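Wrist cameras, head camera, and what happens when you take one away

I spent most of May on a question that sounded small when Sevim Kurtuluş first asked it over lunch. Our policy for two-armed household tasks takes in several camera views at each step. She wanted to know which of them it was really using.

The setup is all in simulation. We call the environment Haltis, and it builds rooms with different floors, walls and clutter, then drops a two-armed robot into them. We had 2000 demonstrations, all teleoperated, and I trained on 1000 of them so the rest could be kept for checking. The policy itself is an older one of ours named Petridis. I didn't change the architecture at all.

The method is called view dropout. During training, each camera's features are replaced by a learned blank vector with some probability, separately for each camera. At test time you can switch a camera off on purpose and see how much the success rate falls. Without the dropout, switching one off tells you very little, as the network has never seen a missing view and falls apart for that reason alone.

Wrist views are awkward inputs when the gripper is open and the arm is still on its way somewhere. Often there is nothing in them but surfaces.

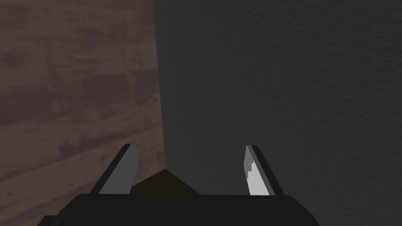
Does the blank vector need to be learned, or would zeros do?
Zeros worked nearly as well in our runs. The learned vector trained a little more steadily, so I kept it.

Fouad Majali thought the wrist views would turn out to be dead weight until the last stretch before a grasp. I expected the same. We ran 200 test episodes per condition, with the same starting layouts each time, and logged which stage each failure came in.

The head camera matters most early on, as you would guess. Take it away and the arms wander, and a lot of episodes time out before anything gets touched. The other overview camera can cover for it part of the way, but it loses track of things near the far side of the room. We also rolled and pitched the overview view at random, quite hard, to see if the policy had just memorized where the floor should be. Success dropped and then leveled off — less of a drop than I was afraid of.

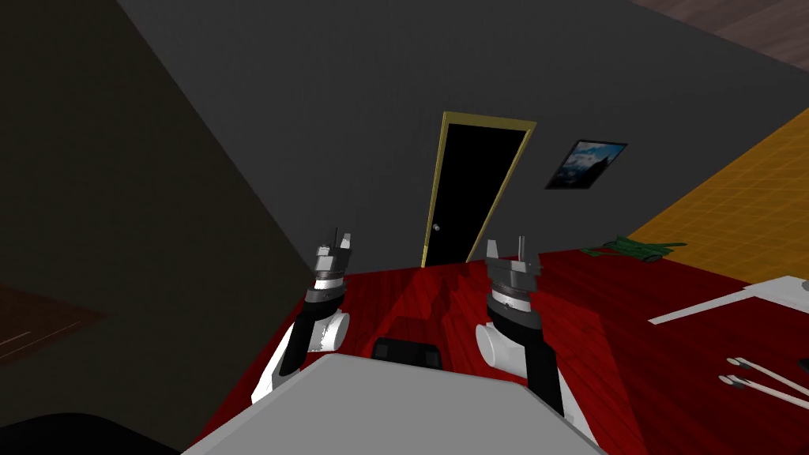
Both grippers open, with the view tilted well away from level.

Where we were wrong was the part after the grasp. I assumed that once something was held, the wrist camera on that arm had done its job. With that camera blanked from the moment the fingers closed, failures went up more than when we blanked it during the approach. Karim Atallah went through the logs and most of them were bad placements. The policy seems to use the wrist view to tell how the object sits between the fingers, and the head camera is too far off to show that.

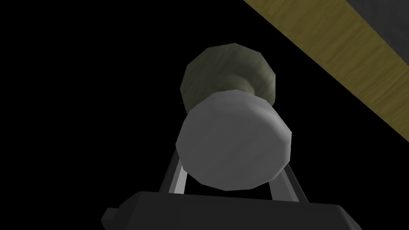 How high should the dropout probability be?
Start low. At 10 percent per camera we lost nothing on the full set of views, and going much higher hurt the early stages before it helped anything else.

A few things I'd be careful about. All of this is one robot model and one simulator. The textures are simple and the shapes are coarse, so a policy may lean on edges in a way it couldn't with real images. I also only have one training seed for the runs with the tilted view, and I would like at least two more before I trust the leveling off.

Blanking a camera partway through an episode is also a bit unnatural. Real cameras fail with noise, lag or a smear on the lens. Sevim has a version that freezes the last good image, and the first numbers from it look worse than blanking, probably since the policy goes on believing a picture that is out of date.

The training code is in the Akance repository under the view dropout folder. The config for the tilted runs still has a hard-coded path in it, which I'll fix when the extra seeds are done. If you try it with a single-arm setup, write to me, as I haven't tested that at all.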